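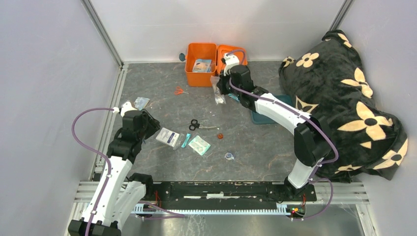
Orange box and clear bag, marble-patterned floor.

Ruderholm Packing Circle
Minutes of the meeting held 13 May 2022

Present: ten members, with two more joining after the tea had gone round. Apologies were received from the Lokolell group, who were very much missed.

1. Minutes of the last meeting
The February minutes were read and agreed, once the spelling of Bundgaard had been put right in both places.

2. Boxes
We had a long and friendly talk about boxes. Most of us like the open orange plastic kind, as you can find one at a glance on a crowded shelf, and the color cheers the place up no end. A few members would still like lids for the small items — buttons, hooks and so on — and it was agreed to ask Bundgaard for a price on 31 lids before we decide anything.

3. Clear bags
The order from Sokier came to 2,048 bags, more than anyone had pictured when we said "plenty" in February! Everyone was pleased with them all the same. It was agreed that small sets go into a clear bag first and then into a box, with the label facing out. Members asked for the bags to be kept flat in the second drawer, please, and the drawer closed afterward.

4. The floor
Several people said kind things about the marble pattern, gray with its faint brown and tan streaks. It does hide crumbs and lost washers rather well, so we will sweep at the end of every session, corners included.

5. Any other business
The Lokolell group has offered us a set of shelves, which we accepted with warm thanks. Somebody left a blue scarf on the coat hooks and it is still there.

Next meeting: date to be sent around with the lid prices. Please bring your own mug.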